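Apolinar Serrano has fitted ceilings for Skerkus since 2000. The living room he finished most recently has a tray ceiling, and he begins with the framing.

"The step is 6 inches," he says. "Less than that and the molding crowds the lights. You want to see a clear band of flat ceiling."

The downlights sit in the lower tier. Serrano sets them out on paper before any board goes up and keeps each can 10 inches off the wall.

"People put them in the middle and get glare on the table. On the lower tier they wash the wall."

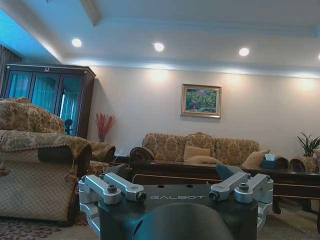
White paint was the client's choice. Serrano would have gone one shade warmer on the crossbeam. Dark furniture was always part of the plan, he says, and glass doors pick up whatever color comes through the curtains.

"Check the cabinet height before you fix the lower tier. I ask for it in writing."

His next ceiling, for Prallov, starts in September.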